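Blog > House stuff > Kitchen

The kitchen list, and what I've cut from it

by Océane Morin
April
27 comments

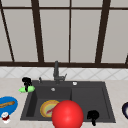 Moved to Garnby in the fall with a kitchen budget and a folder full of ideas, and now I have less of both. Quick update then, typing this while the pasta water heats up. The short version — I'm redoing the kitchen in stages, on my own money, no loan, and every stage has taken longer than I wrote down. The one thing I have never wavered on is the sink. Two basins, dark gray, set into a pale counter with a bit of speckle in it, and a big window behind. Everything else has been up for debate. The diamond tiles are still up for debate. My sister hates them. I like them on even days.

OK so money first, everybody asks about money.

I had set 800 aside for the plumbing. Spent 538. I was so pleased with myself I told the guy at the post office. Then the floor came up and there was a soft patch by the back door the size of a doormat, and that was the end of that. Two joists. The joists ate the leftover plumbing money and then went looking for more.

The counter is the big one. I got a price from Grewal, which is the stone place out past the traffic circle in Celemcombe, and they were nice about it but it was almost 1,000 over what I had in my head. What I had in my head was a number from my old apartment, when I helped a friend shop for hers. Years ago. Prices don't sit still and wait for you. So I went home and measured again and found out I'd counted the stove gap as counter. Took it out, called back, better. Still not good. Better.

Waiting on the second quote now.

Meanwhile I'm cooking on a two-burner thing on top of the dresser. In the dining room. With the dishes going up to the bathroom in a plastic tub. You get used to it faster than you'd think and then one night you have spaghetti sauce on the stairs and you're not used to it at all.

Things I've learned about cooking on two burners, in no order:

Rice first, then wrap the pot in a towel. It holds for ages.

Don't fry fish in a dining room. The curtains remember.

Eggs are dinner. Eggs with anything are dinner. I have eaten eggs with leftover lentils, eggs with cabbage, eggs with the end of a jar of pickled peppers and a tortilla. That last one I would serve to company.

Soup is a trap, becuase soup makes a big pot and a big pot doesn't fit in the bathroom sink.

Toaster lives on the bookshelf. Crumbs in the poetry.

Where was I. Layout. The old kitchen had the fridge right next to the door so you couldn't open both at once, and whoever lived here before me had just put up with that for what looks like forty years, going by the dent. I'm moving it to the short wall. That means a new outlet, and the electrician can do it but not until he's done at the school. He gave me a time of day and no day. "I'll be there at 8." Great. I've been dressed by 8 every morning since.

I also gave up on the upper cabinets. People have strong feelings about this! I had the long row of them all drawn up and then I stood in the room at about the hour when I'd be making dinner and held a big sheet of cardboard where the doors would go, and the whole room shrank. So no. One open shelf, a deep one, and drawers underneath for everything else. Drawers cost more than doors. I know. I took it out of the lighting, and I'll live with the ugly ceiling light another year. It has a bug in it. The bug predates me.

Paint — I'm down to two. One is a green that goes brown at night. The other is a plain warm white called Astik, I don't know why, it sounds like something you'd glue a shoe with. I've got both on the wall by the pantry in big messy squares and I walk past and squint. The green wins in the morning. The white wins the rest of the day. I cook in the rest of the day.

The pantry is the one part that's done, by the way. Done done. Shelves up, painted, jars in. I put the shelves closer together than the guides tell you, because I own mostly cans and jars and a lot of the guides seem to be written for people who own cereal. Top shelf is for the stuff I use twice a year. The canner, the cake stand, the fondue set that came with the divorce. I go in there sometimes and just stand. It smells like new wood and cinnamon, somebody (me) dropped the cinnamon.

A couple of answers from last time, I'm behind on comments, sorry:

Yes I kept the old door handles. They're in a coffee can. They don't match each other and I can't find backplates that fit but I'm not throwing them out.

No I'm not doing an island. Theres no room for an island. There's room for a stool.

Whoever asked about floors — I went with sheet. I know. I wanted tile. But it's cold back there, and after the joists I wanted something light that I could put down in one afternoon and rip out in ten years without crying. It went down in two afternoons. I cried a little at the corner by the radiator pipe, where I cut the template backward and had to piece it. There's a seam. It'll be under the trash can.

And the faucet is ordered, the tall one. I went back and forth on tall vs. short for weeks, tall splashes, short you can't fill a stockpot. See above about soup. I want to make soup again. Tall.

Next up is the second quote, then the outlet if 8 o'clock ever comes, then the drawers, which are sitting flat in their boxes in the hallway and which I have now walked into with the same shin four times. I'll post when the counter's in. Or when I decide on the tiles, whichever happens first, my sister has money on the counter.

Pasta water's boiling over. On the dresser. Going.

27 comments
Share this post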